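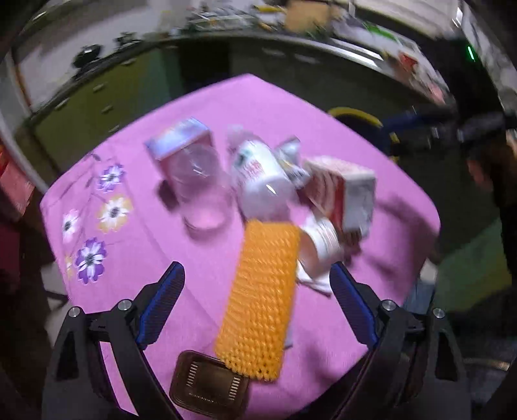 Table clutter, pink cloth, gripper open.

Filed under: Data Collection > Household Tasks

lavanya_p
Hello everyone! We've been gathering clear-the-table examples with the hand-held grippers, and I'd love some opinions before we go much further. We have 498 episodes so far, all on the same flowered cloth (my aunt's, and I'm rather fond of it). Do I keep the pile messy, with things touching and leaning on each other, or spread it out so each grasp is easy to label?

ksawery_g
Keep it messy, please! We spread everything out for our first set in March, and the policy was lovely until two boxes touched — then it just hovered there. The clear cup worries me more, though. I'd want plenty of cups.

S. Pillai
I'll disagree a little, kindly meant. I'd start with 34 or so clean episodes per object and build up to the clutter, or you'll spend your evenings throwing out fumbled grasps.

ksawery_g
But the fumbles are worth keeping, Senthil! Tag them and let the recovery teach something.

lavanya_p
Thank you both, you're very patient with me. I should have shown the bin side too, as I'm unsure about the drop.

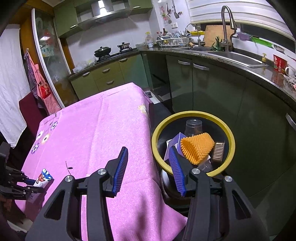 Bin with the yellow rim, a carton in the other gripper.

mani_chacko
Nice big opening on that bin. I'd move it every six episodes, even just a hand's width, or the model will learn the spot and ignore the rim. Ours did exactly that and we lost two weeks to it.

S. Pillai
Agreed on moving the bin. Still not sold on the fumbles.

Last updated: March, 4:10 pm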